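## Golholm sorting study: results and gripes

Our question was simple – does it matter which bin the household stuff starts in? We ran 400 picks over the term, moving mixed items between two gray metal bins. Boxes were easy. Anything fluffy was not, and the duster alone ate 29 attempts and most of our goodwill. It has no obvious edge, so we never agreed on where its middle was. Next November's group is welcome to it. 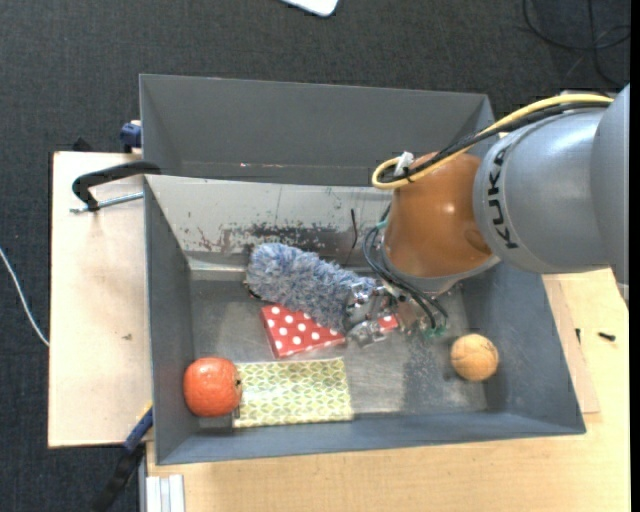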